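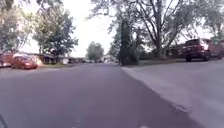 View from the rover, street out front, low mount.

3 min read

To: rover-build list
From: Usman Swati
Date: 13 January 2025
Subject: Re: curb following - still drifting left?

Quick one before work, sorry for the fragments. Answers to the long post from last night, then what I changed, then the stuff I still need help with.

> Usman, I went back through your notes from September and I don't
> understand what you are steering on. Is it the curb, the wheel
> counts, or both? Mine (same frame kit, Magsi motor board) goes
> straight as a string in the garage and then wanders left the
> minute it's on a real street. I swapped both rear motors. Didn't
> help. Also what width are you sending the detector? I'm at the full
> 2,560 and it is a slide show. And how low is too low for the
> camera? I'm about to drill holes and would like to drill them once.

OK in order.

Steering: curb when it can find one, wheel counts when it can't. Not mixed. I tried mixing in the fall and it was mush, the two would disagree by a little and it would hunt back and forth like a shopping cart. Now it's a plain switch. Curb found, follow the curb. Curb lost, hold last heading on the counts and slow down. If it stays lost it stops and beeps at me.

Wandering left: stop buying motors. Most streets are crowned, high in the middle, slope down to each side. Run on the left half of the road and the slope pulls you left. Garage floor is flat so you never see it. Put it on the right half and see if it goes right. If it does, that's your answer. Mine did exactly that and I had already taken the gearbox apart twice, so. Small trim that depends on tilt fixed most of it. I read tilt off the Balent board, averaged over a second or so, don't use the raw number or every pebble is a steering command.

Width: way down. I shrink to 1,032 before anything else happens and it finds the edge just as well. What it needs is the difference between dark road and pale concrete, and that survives a lot of shrinking. In the still at the top the whole thing is soft, leaves are just smears, and you can still follow the line between the asphalt and the lighter paving on the right with no trouble. That is all I'm asking the code to do. I don't need to read license plates.

Camera height: I like low. Everyone told me to go up on a mast and I did for a while, and the mast shook. Low has problems too. Bottom half of what I get is nearly all pavement, good for the curb, but there is a dark curved blob down in the bottom left corner. Most likely my own front wheel or a bit of the body, too blurry to say which, need to go look at it with a flashlight. Either way the detector liked it a LOT. Strong dark edge, never moves, so it was scoring it as the best line on the street. I mask that corner out now. Ten minutes of work after two evenings of blaming the curb code.

So before you drill: tape it first. Tape it, take a still, look at all four corners, turn the front wheels all the way each direction and look again. Then drill.

What changed on mine since the last post:

- Corner mask, see above.
- Throw out any line in the top part of the picture. Tree trunks were getting in. There's a tall dark skinny one past the right curb that made a beautiful edge against the sky, and the code was happy to follow it to heaven.
- Sky is blown out almost white so I quit letting it count toward exposure. Meter on the pavement only. Helped more than I expected.
- Speed limit while the curb is lost. Walking pace, no more.
- Real kill switch, a big one on top, cuts the motor power and not just the signal. The old one went thru the same board that hangs. Dumb. Please check yours.
- New battery tray, because the old one was a cookie tin lid and I was ashamed of it.

What still doesn't work:

1. Seams. There's a faint lighter patch line in the asphalt close in front of the rover, near the middle. Very low contrast, but sometimes it's the only thing near the bottom and the code grabs it for a second. I've been rejecting short lines by length. Seams on my street can be long. Thinking of rejecting by how much brighter one side is than the other - a seam is the same gray on both sides, the curb isn't. Has anybody done it that way?

2. Wide aprons. Where the pale part angles off from the street and gets wide, I don't always know if it's gutter or driveway or sidewalk, and the rover sure doesn't. It wants to turn in. Last week it tried to visit the neighbors. For now, if the edge angle changes too fast I make it hold heading and wait for the curb to come back. Ugly but it stays on the street.

3. Stains and cracks in the concrete. Little dark ones right near the edge. They chew up the line so it comes back in pieces. I join the pieces if they point the same way. Works in daylight, I haven't tried dusk.

4. Parked cars. No plan. I have a bumper and a range sensor pointed forward and that only keeps me from hitting them, it doesn't get me around them. There are cars on both sides of my block pretty much all the time, so this is the next real job. I'd like to do it without adding another camera.

Rules I follow on the street, since two of you asked off list: I walk next to it the whole time with a hand near the switch. Never alone, never at night, never when school lets out. Anything moving on the road, I pick it up and carry it to the grass. It weighs 15 pounds, it's not hard to carry.

Parts question. Is anybody running the Zenside wheels, the softer ones? I have the hard plastic ones that came in the kit and every crack goes strait into the camera. I think part of my blur is that and part is the cheap lens. The edges are worse than the middle, which sounds like lens to me. Would rather spend on wheels first. Tell me if that's backwards.

Also whoever borrowed the hex driver set from the shared bench, I need it back, I have a wheel hub half apart. No questions asked.

I'll put the new steering file in the usual folder tonight. It's named wistar_curb_6 and it replaces the other five, please delete those, one has the sign flipped on the tilt trim and will steer you downhill with great confidence. Wistar is just what my kid calls the rover, you can rename it.

Gotta run. Will answer the battery thread later, haven't read it yet.

Usman

Comments (4)

gravelpit
On the seam thing, yes, compare the two sides. Take a strip on each side of the line and average it, and leave a gap of a few pixels so you're not averaging the edge itself. Shadows will fool it. Tree shade across the road is brighter on one side too. I check the color as well as the brightness, helps some.

mo_k
I went to soft wheels last summer. Picture got a lot steadier, but my wheel counts went off because they squash under load. You'll have to measure the distance per turn again with the battery in. Worth it I think.

Usman Swati
@mo_k good to know, I'd have missed that. Did you need to redo it when they wore down?

mo_k
Once so far. I do a chalk line down the driveway, takes five minutes.

Recent on the list

Battery tray that isn't a cookie tin
Magsi board resets when both motors stall
Tilt averaging, how long is too long
Shared bench: sign-out sheet for hand tools
Kill switch wiring, photos wanted
Masking your own wheels out of the picture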